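Fema Two-Arm Teaching Station
Operator Guide, Section 6: Recording a Task by Remote Control

6.1 Purpose of this section

This section explains how an operator records a handling task by guiding the arms from the Tromano control handles. The procedure applies to bottles, pouches, and similar household goods. Teaching by direct hand contact with the arms is covered in Section 7.

6.2 Before you begin

1. Confirm that the emergency stop button is within reach of the operator.
2. Set the arm speed to 38 percent of maximum. New operators must not exceed this setting.
3. Open the Vovex recorder and enter the task number. The practice task supplied with the station is 2971.
4. Place the goods on the work mat within reach of both arms.
5. Hold both handles still until the status light turns steady.

CAUTION: Do not place a hand between the grippers while the handles are active. Pause the session before moving any item on the mat.

6.3 Picking up the first item

1. Select the arm nearest to the item and lower it slowly.
2. Bring the fingers to either side of the item before closing them.
3. Close the handle trigger until the fingers make contact, then stop. The grip force is limited to 70 percent by default.
4. Check the wrist view before lifting. On large, rounded items the surface may fill most of the view, and the position of the fingertips should be judged from their edges. 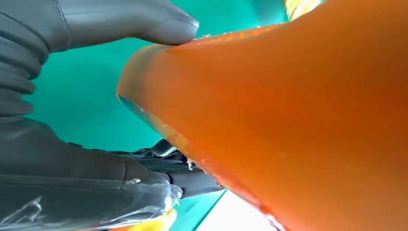 Figure 6-1. Wrist view with the upper fingertip against the rim of an orange item.

NOTE: Glossy surfaces may appear lighter where they catch the light. Do not use brightness alone to judge the distance between finger and item.

5. Lift the item clear of the mat and hold it for a moment before continuing. The recorder uses this pause to mark the end of the pick.

6.4 Presenting the item to the second arm

Bottles are normally held near the neck so that the base remains free for the other gripper. The receiving gripper should be open before the two arms approach each other.

1. Tilt the held bottle until its base points toward the receiving gripper.
2. Open the receiving gripper fully and align it with the base.
3. Advance one arm only. Keep the other handle still.
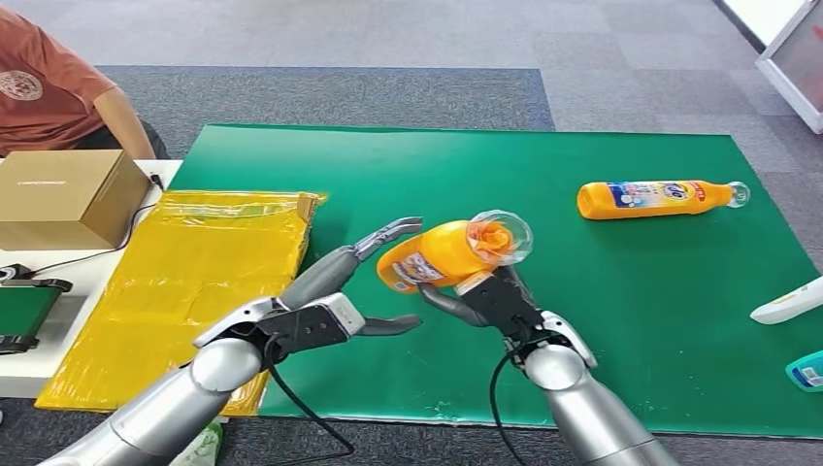 Figure 6-2. Bottle held near the neck by the right arm, with its base toward the open left gripper.

4. Close the receiving gripper on the base, and release the first gripper only after the second has a firm hold.
5. If the bottle slips or turns, press Discard on the recorder and repeat the attempt from step 1 of 6.3.

CAUTION: Watch the cables below both grippers during the approach – a cable caught between the arms can pull a connector loose.

6.5 Saving the recording

Return both arms to the rest position and press Save. Attempts that include a long hesitation may be kept, provided that the item was not dropped. Replacement finger pads and cable clips are listed under Stöcker parts in Appendix B.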